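November, 4 p.m.
By Duván Pacheco

Run 173 logged. Jedmont want more examples of soft things coming out of a crowded bin, as if more were the cure for everything. Pink cloth, waffle towel, something brown and glove-like down near the fingers. 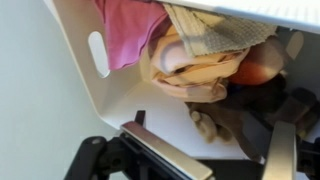 Yesenia Mamani thinks another 100 would settle it, and that I gave up on the last batch too early. Maybe. I'd sooner have 10 good ones than 100 near copies of my own bad habits.

Tried the small brown toy over the open table as well – strong sun, hard shadow.

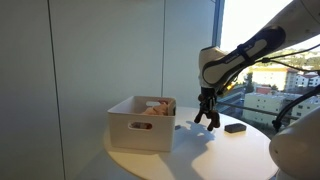

I've marked 2 runs as doubtful and left the rest for the morning.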